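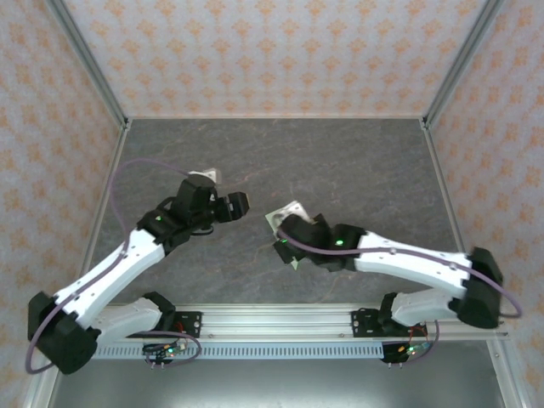 Two arms reaching across the grey tabletop, grippers together near the middle.

Evening bus trial, Gretongate to Flomilville
Progress report to the Furnival Fund
Prepared by Ardalan Ghaffari, Thu 12 December

You asked for a plain account of whether the later buses are being used. They are, by fewer people than the bid promised, and I am not convinced that all of them are new to the service.

The two extra journeys have carried 703 passengers since the trial began. Cundell Coaches has passed this on as a success. I would be slower to do so. The figure comes from the ticket machines, which record each boarding, so one person going out and coming home counts twice. It also includes anyone who used to catch the 18.50 and now waits for the next one. Takings on the 18.50 have dropped over the same weeks, and I have asked Cundell for the daily sheets. They sent a chart.

The passenger survey does not settle it. We gave out 300 forms on board and at the Gretongate stop and got 87 back. Most of those who replied want the service kept, as people who fill in a form on a bus usually do. The question about how they would have travelled otherwise was badly worded (my fault) and a good many left it blank.

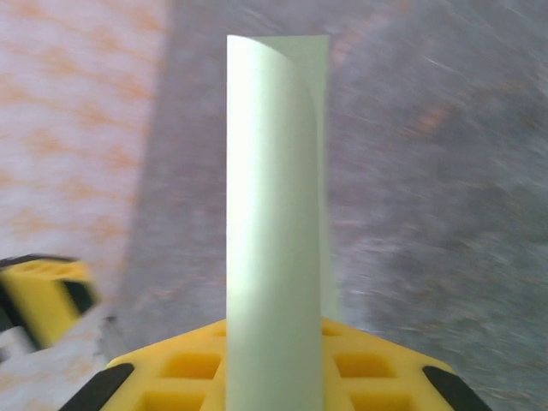

Pale paper, loosely rolled and held upright at its base.

Reliability has been better than I expected. Cancellations were mostly in the first fortnight, when there was only one driver trained on the route. The connection with the Flomilville train is another matter. On paper there is a wait of six minutes. In practice the bus leaves on time and the train often doesn't, and the driver has no way of knowing who is on it.
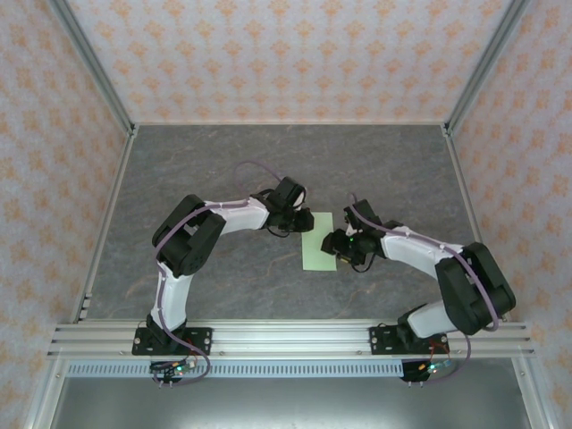
Holding the bus for a late train would help those passengers, but it would push the last journey past the end of the driver's shift. Cundell has quoted for the extra hours. I think the quote is high and have said so.

On money, we have spent some 40 per cent of the grant. The marketing line is the one I would question: the leaflets went to houses nowhere near the route, and I can find no sign that they brought in a single rider. I would like to move what is left of it to better stop signs – two of the shelters still show the old timetable.

In January we will rerun the survey with the travel question rewritten, and count heads at the Flomilville end on ordinary weeknights. Until both are done I can't recommend a second year, and I would ask the Fund not to announce one.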